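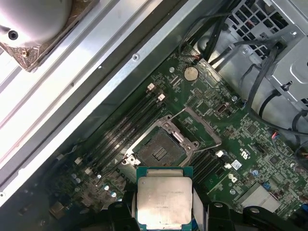 From: Delyth Mathias
To: vemcombe-pc
Date: Nov 18, 2018
Subject: Re: Used processors for the office desktops?

Imtiaz Mondal wrote:

> Most of you know our desktops are six years old now and people are
> complaining. Logging in is slow, the catalog is slow, and the
> spreadsheets Stamatia keeps for the grant are painful. I found a
> seller in Toledo, Inaseck, with pulled processors that fit our
> boards. They are $61 each and the listing says "up to double the
> performance." Swapping one looks easy enough: lift the lid, old one
> out, new one in, lid down. Unless anyone objects I would like to
> order before the end of the month so we are done by February.
> Loukia thinks it is worth doing. Thoughts?

I object, at least for now.

Start with "up to double." Double what? I went and read the listing twice and it never says. My guess is that somebody ran one of those benchmark programs that keeps every core busy for a few minutes and wrote down the best result. We don't do anything like that. We open a browser, we open the catalog, we wait. If the machine is waiting on the disk, or on the network, a faster chip will wait right along with it.

Has anyone looked at what these computers are doing while they're slow? I don't mean that as a dig, I haven't either. But before we spend money I'd like someone to sit at the front desk machine in the morning with the task manager open and write down the CPU, memory and disk numbers while it logs in. If the CPU is pinned, fine, I'll shut up. If it sits there half asleep with the disk at 100 percent, then we were about to buy the wrong part.

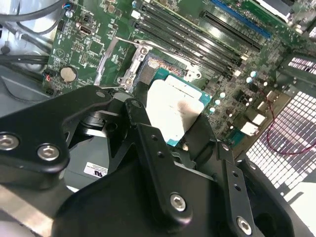
Processor held just above the open socket.

Second thing. "Fits our boards" is doing a lot of work in that message. Fitting the socket and working in the board are two different questions. The BIOS has to know about the chip, and office machines of that age often have a BIOS that the maker stopped updating early. Which version do ours have? Is there a supported list, and is this exact model number on it? I asked the seller and got back "should be no problem," and I've heard that one from roofers.

Then there's the power draw. The part Inaseck is selling runs hotter than what we have, going by the numbers in their own listing. Our coolers were picked for the old chip. So now we may need coolers too, and thermal paste, and somebody's afternoon. None of that is in the $61.

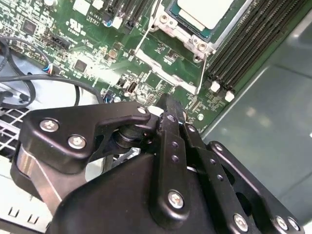
Marina Triantafyllou brought up the Vulovis cleanup program again off list, so let me get that over with. No. I've never seen one of those do anything I couldn't do by uninstalling the junk myself, and the free version spends most of its time telling you to buy the other one. The "1,400 problems found" screen is a sales pitch. Please don't put it on the shared machines. If it's already on one, please take it off before we measure anything, or the numbers won't mean much.

What I'd be willing to try:

Get the readings first, from two different machines, both at login and with Stamatia's grant spreadsheet open.

Check how much memory is in each one. I have a feeling they weren't all ordered the same.

Look at what loads at startup. Last time I looked at the back office one it had two antivirus programs fighting each other.

If it does look like the disk, put one solid state drive in one machine and let people use it for a couple of weeks without making a big announcement. Everybody says a computer feels faster the day after you tell them you fixed it. 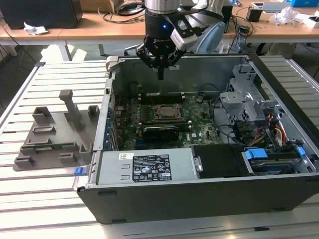

As for used parts in general, I'm less worried than I probably sound. Processors don't wear out much and the ones I've bought secondhand were OK. It's the sockets that get people. Those little pins bend if you look at them wrong, and a bent pin means a dead board and a dead computer, so I'd want to know who exactly is doing the swapping and whether they've done it before. Imtiaz, have you? "Looks easy enough" makes me nervous.

Also, what is the return policy? The listing says "tested" and then "as is" further down the same page. I'd like them to pick one.

Loukia, if you've seen this upgrade help on machines like ours, doing our kind of work, I'd like to hear the details: what model, what changed, how long login took before and after. I can be talked into it. I just don't want to be talked into it by the listing.

I can do the front desk readings myself if someone leaves me the admin password. The one on the sticky note is wrong.

Delyth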